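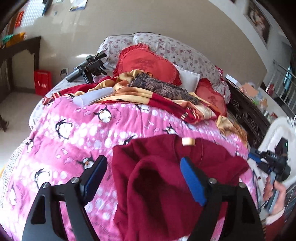
Robots in the Home, Week 6
Handout: the Drillholm laundry runs, and why I don't believe the first report
2023-10-02

Read this before the lab. The full incident log is on the course page and you should have it open, because I am going to argue with it.

Background
Ewan Lowther's group at Drillholm trained a policy on bedroom tidying: pick up a garment, move a blanket, clear the bed. The demonstrations were made by people working with hand-held grippers. The policy was then run on an arm with the same two-finger shape. 266 trials were logged. The summary says the system "handles soft goods reliably". Keep that phrase in mind.

What went wrong
In trial 40 the arm closed on a knitted sweater lying on a quilt and took hold of both. It lifted, the quilt came with it, and the arm kept pulling. The force limit should have stopped it. It did not stop until Ga-eun Ko hit the red button. One finger pad was torn off and the quilt had a rip in it. Nobody was hurt, although she had been leaning over the bed a moment earlier.

The first report
Cause given: "unusual fabric". I don't accept this. A sweater on a quilt is what a bed looks like on most mornings. If your system fails on the ordinary case, the fabric is not the cause.

What the log shows
The force limit was set to 1000 in the config file. The driver read it in different units from the ones the person typing had in mind, so the arm never came near its limit. Jong-dae Joo found this in an afternoon by reading two files side by side. Why it took a ripped quilt to make someone read them is a better question than anything in the report.

There is a second problem, and the fix for the first one hides it. The gripper had no way to tell one layer of cloth from two. Look at a bunched knit between two open fingers and ask where the sweater ends. A person with a hand-held tool feels the drag and lets go a little. That feeling is not in the recorded data. The policy learned where the fingers went and when they closed, and it learned nothing about why the person slowed down.

Bok-nam Cho disagrees with me here. She thinks the slowing down is visible in the finger motion and that a better model would pick it up. Maybe. I have asked to see it work on a pile with three kinds of cloth in it and am still waiting.

On the number of trials
The group's reply was to collect 2000 more demonstrations. More of the same data does not add a signal that was never recorded – and it does nothing at all for a wrong unit.

For the lab
Work in pairs. Bring the log, printed if you can.
1. Find the line where the force limit is loaded. Write down the unit you think it is in, and what you based that on.
2. List every check that could have stopped the arm before Ga-eun did. Mark the ones that were switched on.
3. Rewrite the cause statement in two sentences. You may not use the word "unusual".
4. Say what you would want to measure at the finger pads, and what it would miss.

Reading: the stop-button chapter in the course reader, and Ľudovít Kollár's notes on units. Skip his section on simulation, we'll get to it next week.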